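7. Fitting and configuring the Panura timing transponder

This section covers fitting the transponder to a single-seater or closed car, pairing it with the Stestham pit wall unit, and checking it before a session. Entrants using the Clukmont loop set should also read section 9.

7.1 Before you start

The transponder must be fitted before the car goes to scrutineering. A unit moved after scrutineering has to be presented again, and the new position written on the car's technical card.

Make sure the following are to hand:

Transponder and bracket
Two cable ties and two M5 bolts with locking nuts
Supply lead (direct-power units only)
Car number and entry list in their final form

Caution: Isolate the car's battery before connecting the supply lead. Reversing the polarity will blow the inline fuse and may erase the stored transponder number.

7.2 Fitting the transponder

1. Choose a position on the centre line of the car, or as near to it as the floor allows. The distance from the nose must be the same on all cars entered by one team.

2. Check that there is no metal or carbon fibre between the underside of the unit and the track. If the floor is carbon, cut an opening using the template on page 31.

3. Hold the bracket in place and mark the bolt holes. The arrow on the unit must point upwards.

4. Bolt the bracket down and tighten until the locking nuts are fully engaged. Do not use washers between the bracket and the floor.

5. Slide the unit into the bracket until the clip closes.

6. Fit one cable tie at each end. Trim the tails.

7. On direct-power units, run the supply lead away from the ignition coil and the radio aerial. Reconnect the battery.

Note: The unit should sit no higher than 490 mm above the track surface with the driver aboard. Above this height the loop may record a late crossing or none at all. 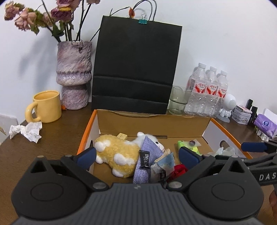
Fig. 7-1. Open cardboard box on the table.

7.3 Pairing with the pit wall unit

The pit wall unit holds one record for each car. Where two drivers share a car, use one car record and add both drivers to it. Do not create a second record with the same transponder number.

1. Switch on the pit wall unit and wait for the main menu.

2. Select Cars, then Add.

3. Enter the race number as it appears on the entry list. Leading zeros are ignored.

4. Enter the transponder number printed on the label. The practice unit supplied with the kit is number 2673 and must not be used in a race.

5. Enter the driver's name. For shared cars, press Add Driver and repeat.

6. Select Save. The record is shown in grey until the first crossing is received.

7. Push the car over the loop, or pass the hand tester under the floor. The record turns green.

If the record stays grey, check the transponder number first. The most common entry error is two digits changed over. If the number is correct, see 7.6.

7.4 Pit lane speed and time loss

The unit works out pit lane time from the entry and exit loops. It does not measure speed at any one point. A car that slows or stops in the lane may therefore show a low average even if it exceeded the limit for part of it. The reading is a guide for the team and is not accepted as evidence in a protest.

1. Select Circuit, then Pit Lane.

2. Enter the distance between the two loops as given in the event notes. For the Kirui short circuit, use the figure for the lower paddock.

3. Enter the speed limit. The limit may differ between practice and the race.

4. Set the minimum stop time if the regulations require one. Leave at zero if not.

Caution: Changing the loop distance during a session recalculates all stops already recorded in that session. 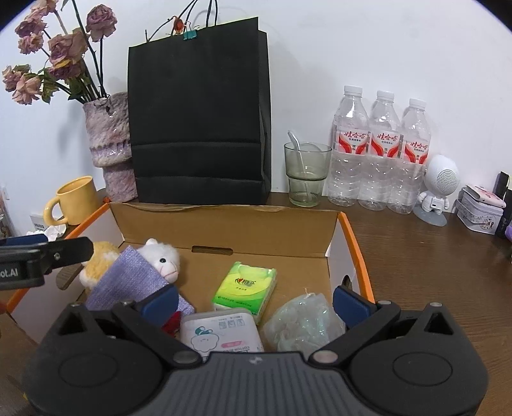 Fig. 7-2. The box, with cloth and clear plastic.

7.5 Safety car and restart settings

Laps behind the safety car are counted but are left out of the average lap time. The changeover is made by race control and is received automatically. If the data link is lost, set it by hand:

1. Press and hold Status for 5 seconds.

2. Select Neutralised.

3. At the restart, press Status again and select Green. Do this once the leader has crossed the line.

Order changes made between these two presses are marked with an asterisk on the lap chart. The asterisk does not mean that a penalty has been given.

7.6 Fault finding

Record stays grey: wrong transponder number, flat unit, or unit fitted upside down.

Crossing missed on some laps: unit too high, or supply lead loose. Charge battery units for at least 10 hours before checking further.

Two crossings on one lap: spare transponder left in the car. Remove it and delete the extra crossing from the lap chart.

Driver name wrong after a change: the driver button was not pressed at the stop. Correct it under Cars, Stints.

Section revised 2022-09-21. Checked by T. Ogola and G. Hepburn.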